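Living With the Lellon: A Semester Review of a Desktop Gripper Kit for Kitchen Chores
Project report, Applied Robotics Studio

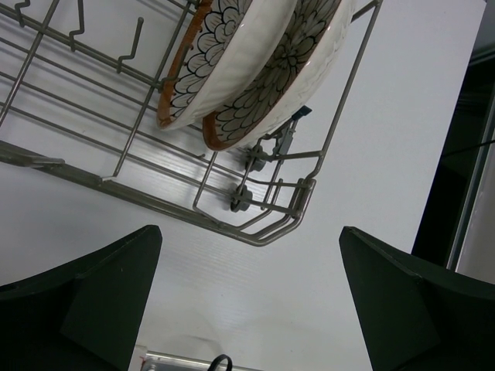 Divya D'Souza
Third-year student, team lead and report author
Team: Divya D'Souza, Nithin Bhat, Anqi Lu
Project advisor: Gopinath Naidu

1. What we set out to do

Our studio course asks every team to pick a product, use it hard for a semester and write up what it is like to own. Most teams pick software. We picked the Lellon, a tabletop arm kit made by Avus, because all three of us wanted to build something with moving parts and because dishes are the one chore we argue about at home.

The Lellon comes as an arm, a two-finger gripper, a small camera for the wrist and a software package called Prastudora. You teach it by steering the arm through a task many times over. Prastudora stores each run along with the camera view, trains a model on the lot, and then the arm tries the task by itself. Avus says the kit is meant for classrooms and small labs, and that is how we judged it. We did not compare it with factory arms that cost as much as a house.

Our question was simple: can three students with one robotics class behind them get this kit to unload plates from a dish rack, and how much of the work is done by the kit and how much by us?

2. Setup

The kit arrived in March in two boxes. Nithin had the arm bolted down before Anqi and I had finished reading the safety sheet (we made him read it afterward). The printed guide is very good on the mechanical side. Every screw size is marked, the drawings match the parts, and the cables are labeled at both ends. We loved this. In our first-year class we spent an entire afternoon with a bag of unlabeled cables, so maybe our standards are low, but it really did feel like somebody had built one of these from the guide before printing it.

The software side of the guide is thinner. Prastudora installed cleanly on the lab desktop and refused to start on Anqi's laptop, with an error message that only said "device mismatch." The fix was to update the arm's firmware first and the desktop program second. The guide lists them the other way around. We wrote to Avus support, got a friendly answer the next morning, and were told the page would be corrected. When we checked again at the end of the project it had been.

Calibration is the part I would show to anyone thinking about this kit. You move the arm to a handful of marked spots, press a button at each, and Prastudora works out the rest. The whole thing takes less time than making tea. If somebody bumps the table you do it again and carry on.

3. The task

We used a stainless steel wire dish rack with two flower-patterned ceramic plates in it. The arm had to take hold of one plate by the rim, lift it clear of the wires and set it down flat on the white work surface. Then it had to do the same with the other plate.

That sounds like nothing, and we thought so too. Then we tried steering the arm through it by hand. A plate standing in a rack leans, so the fingers have to come in at the same lean or they push the plate instead of gripping it. The rim is thin and the glaze is slick. The rack has hooked prongs standing up from its side rail, close to the plates, and a gripper that swings wide will catch on them. The plates also sit one behind the other, which leaves less room for a finger than you would guess from across the room.

Anqi pointed out early on that the rack itself would be hard on the camera. Thin gray wires on a white surface throw shadows, and to a small camera a soft shadow can look a lot like another wire. She was right to worry, and section 5 has the results.

4. Collecting the demonstrations

We recorded 421 demonstrations in total. After going through them we kept 335 for training. The rest went for all sorts of reasons: the plate slipped, the person steering paused too long, the rack had shifted, or one of us started laughing and jogged the controller. (The last one was mostly me.)

Steering the arm is really fun for the first hour. The controller is light and the arm follows it smoothly, with hardly any lag. By the second hour your wrist aches, so we settled into a pattern where one person steered, one reset the rack and one watched the wrist view and called out problems. We swapped jobs after every 10 runs. I would recommend this to any team, since the runs recorded by a tired person were nearly always the ones we threw out.

Prastudora's review screen deserves praise. It lets you scrub through a run, trim the start and end, tag it, and mark it as keep or drop with one key. Nithin added his own tags for the angle of approach, and those turned out to be the most useful thing we did all semester. They showed that nearly all our runs came at the plate from the same side. We had been teaching the arm one habit without noticing. We went back and recorded more runs with the rack turned on a diagonal, which was slower and more annoying to steer, and the model got noticeably better at coping with a rack that was not lined up with the table edge.

One gripe: there is no undo on a dropped run. Press the key by accident and the run is gone. We lost a few good ones that way before Anqi started making a copy of the folder at every break.

5. How well it worked

We tested three versions of the model. For each one we gave the arm 22 attempts, moving the rack between attempts and changing which plate it had to take.

Version one, front plate only: 13 of 22 lifted and set down.
Version two, front plate only, with the diagonal runs added: 18 of 22.
Version three, either plate: 15 of 22.

We were thrilled with version two. There is a moment when the arm slows down over the rack, tips the fingers to match the lean of the plate and closes on the rim, and the first time it did that without a person on the controller the three of us yelled loud enough that Professor Naidu came in from the hallway.

Version three was harder. Going for the rear plate means working next to the front one, and most of the misses were light bumps where a finger touched the wrong rim and the arm stopped. Stopping is the correct thing to do. Prastudora has a force limit that you set with a slider, and we kept it low. No plates were broken during testing. One was chipped during cleanup, by a human.

The shadow problem was real. With the blinds open in the late afternoon, version one would sometimes reach for a spot just beside a wire and close on air. Recording more runs under different lighting helped. So did closing the blinds, but we decided that was cheating and kept them open for the scored attempts.

6. The gripper

The gripper has two dark fingers with angled, tapered tips. The shape suits plates well. The narrow tips get in between things, and the wide opening means you don't have to be perfectly centered on the way in.

Grip on a slick rim was our biggest mechanical worry. The fingers that come in the box held a plate fine when they met it squarely and let it rotate when they met it near the edge of the tip. A small parts shop called Kandasamy sells soft pads meant for this kit, and we tried a set. They helped with rotation but made the tips thicker, which cost us clearance around the second plate. In the end we took them off and put the effort into better demonstrations. A team working with cups or boxes might well choose differently.

7. The camera

Mounting the camera at the wrist was a good decision by Avus. It looks down past the fingers at whatever you are about to grab, so the person steering and the model both see the fingers and the target together. The drawback is that up close you lose the bigger picture. When the arm was low over the rack, the far side of the rack often left the view, and the model had to commit to a path it had picked a second or two earlier. Prastudora accepts a second camera and the menu for it is already there. We ran out of weeks before we could try it, and it is first on our list for whoever takes over this bench.

8. What Avus could fix

An undo key, please!
Firmware steps in the right order on the printed sheet as well as on the website.
Error messages that say which device is mismatched.
A longer cable for the controller. Ours reached the chair only if the chair was pushed right up to the table.
Sample runs for more household objects. The ones included are all blocks, and blocks teach you very little about plates.

9. Would we use it again?

Yes, all three of us. The hardware was solid from the first day, the calibration is a pleasure, and the review screen taught us more about our own habits than any lecture did. The weak spots are mostly in the paperwork and the small comforts, and those can be fixed with an update and a longer cable.

For a team thinking about the Lellon for next year, plan on the demonstrations taking twice as long as you expect, and start tagging on the first day. Turn your rack, tray or whatever you use to odd angles from the beginning. We spent two weeks catching up on that alone.

Our trimmed runs, Nithin's tag list and the three model versions are in the studio's shared folder.

Thanks to Professor Naidu for the bench space, and to Ilango Namboodiri in the lab store, who lent us the plates and has been very nice about the chip.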